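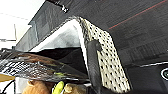

Bayu Menon
Community Member, Tundus Residents' Help Forum

Our building association permits members to store personal items in the shared basement at Hukon Court. I have rented a storage space there for two years and have always paid on time. In May I received a notice stating that my monthly fee would increase by $20. My written agreement does not mention increases at all. May the association change the fee during the term, and am I required to respond in writing?

Posted October 31, 2018

Jasper Vandenberghe
Forum Moderator

The answer depends on the type of agreement. If it runs for a fixed term and is silent on increases, the fee ordinarily stays the same until that term ends. If it renews from month to month, the association may usually change the fee after giving proper notice. Please check the first page for the words "term" or "renewal" - these are sometimes placed in the heading and easily missed. You should also request a copy of the current association rules, as many agreements incorporate them by reference.

A written response is advisable in either case. State the date on which you received the notice, the fee shown in your agreement, and the section on which you rely. Keep a copy. Local requirements differ, and this reply does not constitute legal advice.

Simanjuntak
Member

Ours went up $25 and we just paid it. The office at Nasonari did take it off again for a neighbor who wrote to them. I do not know which form was used.

Contact the moderators | Copyright Tundus Residents' Help Forum | Back to top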